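Matte vs. gloss white for a bench top

Sterkton Shop Forum > Finishes and Surfaces
6 replies, 2977 views

jzoubi
Refinishing a large work table in white. Old top was gloss and the ceiling tubes reflected straight into my eyes. Looking at Hastico two-part in matte. Does matte hold up to solvent wipes?

plankton_r
Not well. Matte has flatting agent at the surface and it burnishes where you rub. Mine had shiny patches after 3 months. Go satin.

Noura Rizk
Disagree. Burnishing is from abrasive pads. With a soft cloth and isopropyl I have no patches on a matte top put down in January. Three thin coats, full cure between each.

plankton_r
Full cure between coats is wrong for a two-part. You want to recoat inside the window or you have to sand for adhesion. Check the data sheet.

Noura Rizk
I do sand. 320 grit, then tack cloth. The sheet allows either.

jzoubi
Sheet says recoat within roughly 6 hours or scuff, so you're both covered. What about white showing marks? Salameh at work wants gray.

Noura Rizk
White shows everything, and I want that. Dropped screws are easy to find and I can see when it needs a wipe. Gray hides swarf. 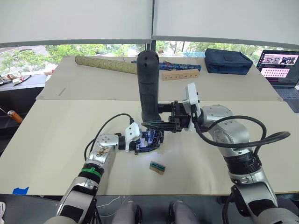 Large white top.

plankton_r
Fine for light work. I'd still put gray under a vise. If you stay with white, buy the Amiteo edge filler first, raw edges drink the first coat.

jzoubi
Going with satin white, edges filled. Will order tonight.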